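Chapter 9
Bringing an Animated Series to Another Country

Loukia Tsoukalas

After reading this chapter you should be able to:
explain what a license gives to a distributor and what it does not give;
tell the difference between a dub, a subtitle track and a caption track;
read a simple release plan and find the dates which depend on each other.

9.1 A series that came late

The animated series Presia was finished in its home country long before any viewer abroad could buy it. The first distributor, Jenberg, held the rights for streaming only. When fans wrote to ask for discs, the company had to answer that it could not make them. A second firm, Kivora, later bought the disc rights for the same territory, and for a time the two firms sold the same 20 episodes with two different translations. In one of them the hero's aunt was called his teacher.

Such a situation is quite common. The word "license" sounds like one thing, but in practice it is a bundle of smaller permissions. Each of them has its own territory, its own language, its own format and its own end date. A student who reads a contract for the first time should look for these four points before looking at the price. 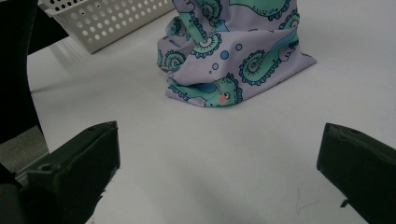 The end date deserves special attention. If a license ends after 10 years, the distributor must normally stop making new discs on that day, but the contract may allow a further period for selling the old stock. This is named the sell-off period. Kivora had printed 3876 copies of the first box and still had more than half of them when its sell-off period began in September. The price of the box was then cut two times.

9.2 Who prepares the words

Translation of a series is usually divided between several people. The translator makes a full script from the original dialogue. For subtitles, an editor shortens the lines so that they can be read in time. For a dub, an adapter rewrites them again to fit the mouth movements. At the Antoniadis studio, which made the second version of Presia, the adapter and the subtitle editor worked from one shared list of names, and the list was closed before recording started.

Keep this list in mind when you reach Exercise 3, where you will prepare a short one yourself.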